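About Sarnis

Sarnis is a night school in Drernside. We teach bookkeeping to adults, and we don't promise it will change your life.
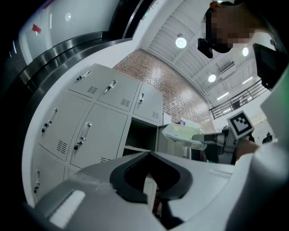 Lockers, top row

Most course ads talk about careers. Ours lists the hours — 300 of them — and the fee. 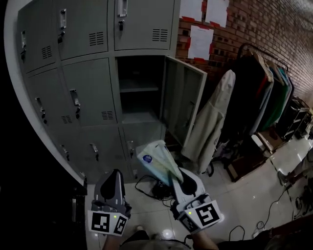 Keys in the locker doors

We run two courses, Disent and Vidal. Neither leads to a job by itself, whatever other schools claim. 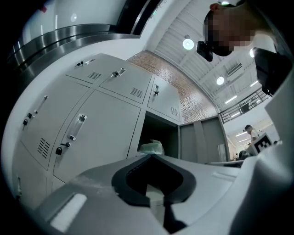 Carmela Alcaraz: I wanted a certificate in a month. They told me November, and I was annoyed.

She passed in November. Plenty don't, and we

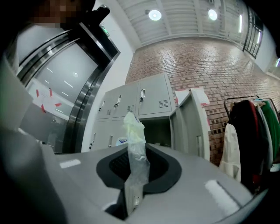 print the pass rate on every form. Ask for Severino Carretero, extension 3622.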